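ホーム　家具　工具　塗料・接着　保守記録　索引
サイト内を検索　キーワードを入力　検索

Drulden Valholm 作業テーブル　使用レビュー

2018年1月17日　Rasa Lepik

昨年6月にDruldenの作業テーブルValholmを導入し、7か月使った。用途は書類の仕分け、軽い修理作業、紙工作、梱包で、食卓としては使っていない。設置場所は北向きの部屋で、冬は暖房で乾燥し、梅雨時は除湿機を間欠的に運転している。以下、梱包状態、組立、天板、脚部、表面仕上げ、付属品、保守の順に記す。比較対象は、それまで同じ場所で使っていたDenullowの折りたたみ式テーブルである。価格は販売店によって差があるため扱わない。

梱包と部材

天板と脚部は別の箱で届く。天板の箱は角に厚紙の当てが入り、表面側に薄い発泡シート、裏面側に段ボールが一枚挟まれていた。当方に届いたものは角のつぶれも擦り傷もなかった。脚部の箱は外寸に対して重く、持ち手穴がない。階段のある住宅では、開梱してから部材を分けて運ぶほうがよい。

金具は袋ごとに記号が振られており、説明書の図と対応している。図は線が細く、座金の表裏が判別しにくい。丸みのある面をボルト頭側に向けるのが正しいが、文字による説明はない。六角レンチは付属する。ただし柄が短く、最後の増し締めには手持ちの長いレンチを使った。

組立

天板を裏返して床に置き、脚枠を載せ、ボルトで固定する一般的な方式である。天板側には金属の雌ねじがあらかじめ埋め込まれている。木ねじを直接打つ方式と違い、分解と再組立に耐える点は評価できる。実際、部屋の配置換えで一度分解したが、雌ねじの緩みや空転は生じなかった。

脚枠の取付穴は長穴になっている。天板が湿度によって幅方向に伸縮するため、ボルトを穴の中央に合わせて固定する。説明書にはこの指示がない。穴の端に寄せて締めると、季節が変わったときに板の動きを拘束し、反りや割れの要因になり得る。組み立てる前に、長穴の向きが板の木目と直交していることも確認しておく。

仮締めの段階で水平を見てから本締めに移る。四隅を対角の順に締めれば、枠のねじれはほとんど出ない。作業は一人でも可能だが、最後に起こすときは二人いたほうが安全である。片側の脚だけを支点にして起こすと、接合部に横方向の力が集中する。

天板

厚さは23mm。木の板を幅方向に矧ぎ合わせたもので、化粧シートではない。板ごとに色の差があり、淡い部分と褐色の木目が混在する。矧ぎ目は目で見れば分かるが、指の腹でなぞっても段差は感じない。定規を渡して隙間を見たところ、長手方向はほぼ平坦、短手方向は中央がわずかに低い。梅雨時にはこの凹みが小さくなり、冬に戻った。筆記や組立作業に影響する量ではない。

木口の仕上げは面によって差がある。手前側は面取りが均一で、奥側には刃物の送り跡が残っていた。細かい紙やすりを当て木に巻いて数回通せば消える程度である。壁付けで使うなら処理しなくても支障はない。裏面は表面より研磨が粗く、塗装も薄い。表裏で吸湿の速さが違うと反りの原因になるため、裏面にも追加で塗っておくことを勧める。

硬さは中程度と見てよい。ボールペンで薄い紙に直接書くと、筆圧によっては跡が残る。金属工具を落とした箇所には点状の凹みができた。浅いものは、湿らせた布を当てて低温のアイロンを短時間かけるとかなり戻る。ただし塗膜が白く曇ることがあり、その場合は後述の再塗装が必要になる。

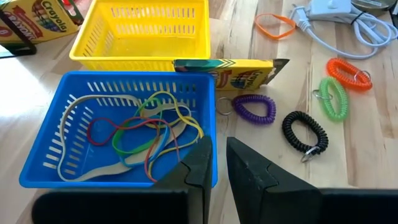 荷重については、中央に工具箱を置いたまま一晩放置し、翌朝に裏面から糸を張って確認した。残留たわみは認められなかった。メーカーの表示荷重は均等に載せた場合の値と考えるべきで、中央への集中荷重や端に体重をかける使い方には適用できない。天板の端は脚枠より外側に張り出しており、ここに座ると反対側が浮く。

クランプの適性も確認した。手前側には幕板がないため、口の浅いクランプでも掛けられる。長手の奥側は補強材が近く、口金の大きいものは当たる。万力の常設は勧めない。締付力そのものより、ハンドル操作時に繰り返される横荷重が問題で、接合部のボルトが早く緩む。

脚部と剛性

脚は鋼製の角パイプで、粉体塗装されている。溶接部は一部に盛りの不揃いがあるものの、割れや穴は見当たらなかった。脚先の調整ねじの可動範囲は7mmで、一般的な室内の床の不陸なら吸収できる。古い木造家屋で床が大きく傾いている場合は、別途敷板を用意する必要がある。

前後方向の剛性は高い。左右方向は天板と枠の接合に依存しており、ボルトが緩むと揺れが出る。使用開始からしばらくして、消しゴムをかけたときに小さな揺れを感じるようになった。増し締めをすると収まった。木部がボルト座面でわずかに圧縮されたためと考えられる。この一回の後は目立った変化がない。

Denullowの折りたたみ式は、蝶番部に遊びがあり、筆記の際に常に揺れていた。収納できるという利点はあるが、据え置きで使う限りその利点は働かない。逆に、部屋を日によって別の用途に使う場合、Valholmは移動が面倒である。キャスターの純正品はなく、脚先のねじに市販品を付けると高さが変わるうえ、剛性も落ちる。

床を傷めないための樹脂キャップが付属する。硬質で、フローリングの上では滑りやすい。フェルトに交換すると静かになるが、横に押したときはさらに動きやすくなった。最終的に薄いゴム板を敷いた。ゴムの種類によっては床の塗膜に色が移るため、移行防止の表示があるものを選ぶか、間に別の材料を挟む。

表面仕上げと汚れ

出荷時の仕上げは半艶の塗装で、照明の反射は柔らかい。真上に照明がある場合は表面に光が映るが、書類の読み取りに困るほどではない。艶は使用とともに少し上がり、手の触れる手前側に差が出てきた。

汚れの試験は、裏面ではなく表面の奥側の隅で行った。水は一晩置いても輪染みが残らなかった。紅茶は短時間で拭けば残らず、乾くまで放置すると薄い縁が残った。水性ペンは濡れ布で大部分が落ちる。油性ペンはアルコールで薄くなる一方、同時に艶も落ちた。蝋を含む画材は、プラスチックのへらで浮かせてから中性洗剤を含ませた布で拭く。溶剤を最初に使うと色が木目の導管に広がり、かえって除去しにくくなる。

木工用接着剤は、半乾きの段階でへらを入れると膜状にはがれる。完全に硬化したものは塗膜を連れてくることがあった。瞬間接着剤は試していない。テープ類は、弱粘着のものなら一日貼っても糊残りがなかった。梱包用の強粘着テープは、矧ぎ目付近で細い繊維を起こした。
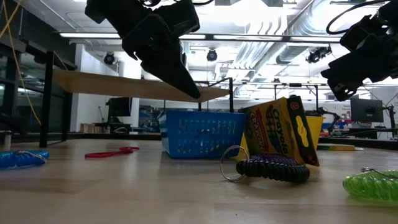

天板上の青いかごとCrayolaのクレヨンの箱。

再塗装にはBravoの木部用オイルを使った。純正の補修材は入手に時間がかかり、内容成分の表示も少ない。Bravoは無着色のものを選び、研磨した隅に薄く塗って余分を拭き取った。既存塗膜の上では浸透しないため、塗膜を残したまま重ねてもべたつくだけである。部分補修をするなら、矧ぎ目から矧ぎ目までの板一枚を単位として研磨したほうが境界が目立ちにくい。色はわずかに濃くなる。使用後の布は自然発火の危険があるので、水に浸してから廃棄する。

付属品

オプションの引出しは天板裏に吊る構造で、箱の質量はほぼ9kgある。レールは全開せず、奥の部分は手探りになる。摺動は滑らかだが、止めが弱く、勢いよく引くと前に落ちかける。ひざ上の空間も減る。椅子の肘掛けが高い場合は干渉を確認してから注文したほうがよい。当方では装着して数日で外し、元の状態に戻した。外した後の取付穴は天板裏に残る。

配線受けは金網状の棚で、電源タップと余った線を置ける。耐久性に不足はないが、取付位置が奥に寄りすぎており、壁付けの状態では手が入らない。壁に寄せる前に配線を済ませる必要がある。天板に配線孔はなく、電源コードは縁から落とすことになる。孔を自分で開ける場合は、矧ぎ目を避け、切り口に必ず塗装を施す。

保守

月に一度、乾いた布で全面を拭き、ボルトの緩みを手で確認している。濡れ布を使った日は、その後に乾拭きをする。暖房の吹出しが直接当たる側で木口に細い筋が出たため、机の位置をずらした。その後の進行はない。直射日光による色の変化は、常に物を置いている部分と露出している部分の差として現れる。置く位置をときどき変えるだけで差はかなり小さくなる。

評価

天板の平面度、前後の剛性、再組立への耐性は良好である。説明書、裏面の仕上げ、引出しには改善の余地がある。据え置きの作業台で、工具を使った軽作業と紙の作業を兼ねる用途に適する。万力を常設する木工や、毎日の移動を前提とする部屋には向かない。

同じ条件でもう一台選ぶなら、引出しは付けず、組立前に裏面と奥側の木口を塗装する。次の確認は梅雨明けに行い、短手方向の凹みと調整ねじの状態を保守記録に追記する予定である。

お問い合わせ　© 2018 Rasa Lepik　無断転載を禁じます　ページの先頭へ戻る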